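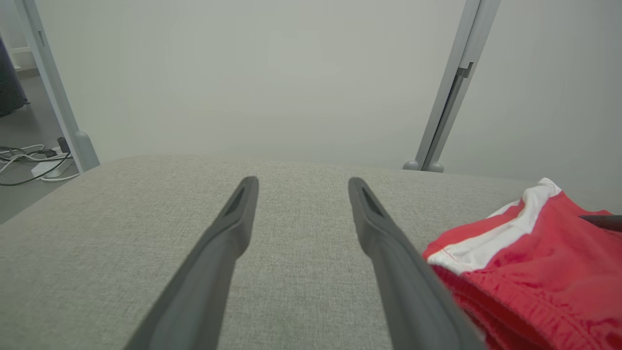
沙发上的衣服:合租房客厅里洗好的衣服怎样收进柜子

课程:生活空间观察与改进(小项目)
作者:Loukia Mavromatis
提交日期:2021年6月2日

一、题目是怎么来的

我和同学Manolakis合租一套房子,在Prakimgate路的一栋旧楼里。客厅不大,有一张沙发,一张矮桌,窗边放晾衣架。我们两个人都在客厅晾衣服,所以衣服干了以后,最近的地方就是沙发。每次从架子上取下衣服,手里抱满了,就先放在沙发上,心里想“等一下再叠”。这个“等一下”有时候是吃完饭,有时候是到第二天晚上。

老师在第一节课要求我们选一个家里的小问题,不能太大,要能自己观察,也能自己改变一点东西。我开始想写厨房,因为厨房比较容易写,做饭的步骤很清楚。后来我坐在沙发上看老师发的材料,背后压着一件没有叠的毛衣,我就决定写这个。

我的问题有两个部分。第一个部分:衣服从晾衣架到柜子,中间在哪里停下来,为什么停。第二个部分:如果只改变客厅里东西的位置,不买新的家具,衣服能不能停得短一些。我没有研究洗衣服本身,也没有比较洗衣粉。

二、客厅和衣服的情况

先介绍沙发,因为它是这个报告的主要地点。它的面料是很浅的灰色,也可以说灰里面带一点米色,织得很细很匀,近看可以看见一根一根的线。坐垫的边是圆的,没有硬的角。这样的边坐着舒服,可是叠衣服不太好用,因为叠好的一摞放在靠边的地方会慢慢歪。我在坐垫中间叠T恤没有问题,在边上叠长裤,裤腿就往下滑。

沙发对面的矮桌长80多厘米,高度只到膝盖。桌上平时有书、杯子和电脑线。如果桌子是空的,叠衣服其实比在沙发上平整,但是要弯腰,叠得多了背会酸。我的卧室有一张高一点的书桌,那里更不可能空出来。

晾衣架是房东留下的,可以打开也可以合起来。打开的时候它挡住半个阳台门,所以我们都希望衣服一干就马上取下来,把架子收好。我觉得这一点很重要:取衣服的理由是“架子挡路”,跟“我现在要叠衣服”没有关系。取的人只想让门能打开,取完以后他的事情就做完了。

衣服的种类也不一样。我按照叠的难度把它们写在下面,难度是我自己的感觉,也问过Manolakis的意见。

容易的:毛巾,T恤,枕套。这些东西是平的,有直的边,两边对齐就可以。

中等的:衬衫,长裤,薄的毛衣。需要一个比较大的平面。

麻烦的:运动短裤,有松紧带的裤子,连帽的衣服,还有床单。床单大家都知道难。短裤我原来以为简单,因为它小,后来发现它一直留在沙发上到最后。

红色短裤是一个好的例子,所以多写几句。它是很鲜艳的红色,有一条白色的条纹,条纹的边上是红色的细滚边,腰是松紧的,布料在腰上缩成很多小褶。不叠的时候它就是一团,白条纹会自己拱起来。叠的时候,腰的部分比裤腿窄,因为松紧带把它收紧了,所以两边不能对齐。如果用力拉平,手一放开它又缩回去。叠毛巾的方法用在它身上,结果不是方的,放到一摞衣服上面,上面的衣服也歪了。于是叠衣服的人先叠别的,把它留在旁边。别的叠完了,人也累了,短裤就留下来。

在浅灰色的沙发上,红色的东西特别明显,走进客厅第一眼就看到它。可是看到并没有帮助我们去收。有一次我问Manolakis为什么不把它收走,他回答说,他每天都看到,已经觉得它是沙发的一部分了。

三、观察的方法

我在五月做了观察,一共9天。前面的几天什么都不改变,只写记录;后面的几天改变东西的位置,再写记录。我没有安排摄像,也没有给衣服拍很多照片,只用一个笔记本放在矮桌上。每天早上出门以前和晚上睡觉以前,我看一次沙发,写下面几件事:

沙发上有没有洗好的衣服。
衣服是叠好的还是没有叠的。
留在那里的是哪一种衣服。
有没有人因为衣服换了坐的地方。

最后一项是老师建议加上的。我一开始觉得没有必要,后来它给我的内容最多。例如有一个晚上,我写:“沙发右边有衣服,M坐在地上看电影。”我问他为什么不把衣服移开,他说地上也很舒服。第二天晚上换成我坐在椅子上吃饭,也没有移开衣服。我们都愿意改变自己的位置,不愿意碰那一堆东西。

这个方法有缺点。我是观察的人,也是放衣服的人,所以我知道自己在被记录,有时候会多做一点。我尽量按照平时的习惯生活,但是不能保证完全一样。Manolakis知道我的题目,他说自己没有变勤快,这一点我相信他。

四、没有改变以前看到了什么

衣服在沙发上经过的过程,大概可以分成几步。

第一步是放下。取衣服的人从阳台门走过来,把衣服放在沙发离门近的一边。放的时候没有分开,谁的都在一起,袜子在里面,毛巾在外面。

第二步是挑。第二天早上要穿什么,就从里面拿什么。挑的时候衣服会翻过来,本来还平的衬衫这时候变皱。我在笔记本里写过:“早上找袜子,整堆翻了一遍,没有找到第二只。”我认为皱主要是在这一步产生的,放下的时候还好。

第三步是叠。叠一般在晚上发生,而且常常是因为别的原因,例如有客人要来,或者想躺在沙发上。叠的时候从上面拿,拿到容易的就叠,拿到麻烦的放到旁边。叠好的放在坐垫上,分成我的和他的。

第四步是送到卧室。我本来以为叠完就等于收完,可是记录里面,叠好的衣服也会在沙发上过夜。原因是我的卧室在走廊的最里面,叠完以后要抱着一摞衣服走过去,还要用手开柜门。叠好的衣服看起来整齐,所以更不着急。有时候我叠好了,夜里Manolakis坐下来,那一摞倒了,第二天要再叠一次。

还有一种情况我没有想到。如果沙发上已经有没收的衣服,新的干衣服就直接加在上面。下面的衣服被压住,我们忘记了它在那里,以为它还在洗衣篮里。我有一件灰色的上衣,就是这样“丢”了好几天,灰色在灰色的沙发上更看不清楚。

五、改变了什么

因为规定自己不买家具,我只用家里已经有的东西。下面按照做的顺序写。

第一个改变是篮子。家里有2个Tolereo的篮子,搬家的时候装过厨房的东西,后来一直放在储物间,里面是塑料袋。我把塑料袋拿出来,篮子擦干净,放在晾衣架的旁边,一个给我,一个给他。取衣服的时候直接分开放进篮子,不经过沙发。

开始的时候我把篮子放在沙发上,想着这样不用弯腰。结果很不好,篮子占了坐的位置,而且衣服满了还是往沙发上倒。第二天我把篮子移到地上,靠着墙。

第二个改变是叠的地方。我决定每次叠以前先把矮桌上的东西移到书架上,只留笔记本。桌子低,我就坐在沙发上叠,腿放在桌子的两边,这样背不酸。沙发这时候是用来坐的,衣服在桌子上。听起来是很小的区别,但是桌子有直的边,衣服可以对着桌边折,比对着圆的坐垫边容易很多。

第三个改变是顺序。以前先叠容易的,现在先叠麻烦的。拿到篮子先把短裤和有松紧带的裤子找出来。我也换了方法:不再想把它叠成方的,沿着中间对折,两条裤腿重叠在一起,再从裤腿的一头向腰卷起来,腰在外面,松紧带刚好可以收住。卷好以后竖着放进抽屉,不放在一摞里面。这个方法是Manolakis教我的,他在以前的运动队里装包都是这样做。

第四个改变是走路的时间。叠好以后不需要专门去卧室,可是篮子要跟着人走:谁先去睡觉,谁就带走自己的篮子。篮子有提手,一只手可以拿,另外一只手开柜门。

我还想过第五个改变,就是在冰箱上贴一张表,写谁负责哪一天。Manolakis不喜欢表,他说在家里看到表就像在上班。我用手机上的Pisix做了一个提醒,只给自己用,晚上响一次。用了几次以后我在响以前就把它关掉,所以在这个报告里我不把它算作有用的办法。

六、改变以后的记录

改变以后,沙发上的衣服明显少了。我说“少”是指早晚去看的时候,沙发常常没有衣服,以前几乎每次都有。但是衣服没有全部回到柜子里,有一部分是在篮子里过夜。这个结果我觉得要如实写出来。如果只看沙发,项目做得很好;如果看柜子,只能说好了一点。

篮子里的衣服也会皱,尤其是衬衫。Manolakis穿衬衫多,他抱怨过一次,后来他把衬衫直接从晾衣架挂到衣柜里,连衣架一起拿走,不叠了。这比我的办法都快,可是要有足够的衣架。晾衣服的时候我们又互相借衣架,为这件事也有一点小的不愉快。

先叠麻烦的衣服,效果最清楚。短裤不再是最后留下的东西。最后留下的变成了单只的袜子。我还没有找到处理单只袜子的方法,现在它们放在篮子的底下,等另外一只出现。

桌子的办法有时候成功,有时候不成功。考试以前的几天,矮桌上全是书和纸,我不想移开它们,就又在沙发上叠。我在笔记本写的是:“今天没有桌子。”这说明办法依赖另外一个习惯,就是桌子要空。两个人都忙的时候,桌子不会空。

关于坐的地方,后面几天没有再写到有人坐在地上看电影。有一次写到Manolakis坐在地上,原因是他在修耳机,怕小零件掉进沙发的缝里。

七、和Manolakis的谈话

项目要求最后有一次谈话,对象是使用同一个空间的人。我们用希腊语谈的,下面是我翻译成中文的内容,可能有的地方不太自然。

我:改变以后你觉得客厅有什么不同?

Manolakis:可以躺下了。以前我先看衣服在左边还是在右边,再决定头放在哪里。

我:篮子方便吗?

Manolakis:取衣服的时候方便。找衣服的时候不方便,篮子比较深,想要的永远在下面。在沙发上衣服是摊开的,至少看得见。

我:你会继续用吗?

Manolakis:篮子会用。桌子看情况。短裤我本来就是卷的,是你以前不卷。

我:你觉得这个问题是谁的责任?

Manolakis:晾衣架的责任。如果它不挡门,我可以让衣服一直挂着,从上面拿来穿。

他最后的回答我想了很久。从他的角度看,衣服不一定要进柜子,挂在架子上也是一种收好的状态。我的题目默认柜子是终点,这个默认没有跟他商量过。如果再做一次,我会先问两个人各自觉得“收好了”是什么意思,再开始记录。

八、讨论

课上学过,一个东西停在哪里,常常跟下一步要用多少力气有关。我家的沙发在阳台门和卧室中间,又软又大,什么形状的东西都能放下,所以东西容易停在这里。篮子也是一个停的地方,只是它可以移动,而且不占坐的位置。

我也注意到颜色的影响,不过材料不够,只能简单说。红短裤在浅色面料上很显眼,灰上衣不显眼。显眼的没有因此先被收走,不显眼的却真的被忘记。所以显眼可能可以防止忘记,但是不能让人动手。要证明这一点需要更多的衣服和更多的家庭,一个客厅是不够的。

时间也是一个限制。9天里面只洗了几次衣服,天气又一直好,衣服干得快。冬天衣服干得慢,架子会打开更长时间,我们取衣服的习惯可能完全不同。暖气片旁边也会晾东西,那时候沙发的情况我现在不能预测。

九、下一步

暑假我会继续住在这里,打算试两件事。一件是把晾衣架转一个方向,让它不挡门,看看Manolakis说的对不对。我们量过,转过去以后书架要向墙角移一点,书架很重,需要两个人一起搬。另外一件是给袜子准备一个小布袋,洗的时候就放在一起。

笔记本的原文是希腊语和中文混在一起写的,字不太清楚。如果老师需要看,我可以抄一份交上来。

十、感谢

谢谢老师在中间检查的时候建议我记录坐的位置,也谢谢Manolakis同意我把他坐在地上的事情写进报告。他看过全文,只要求改一个地方:初稿里我写他的衬衫“总是皱的”,现在已经删掉了。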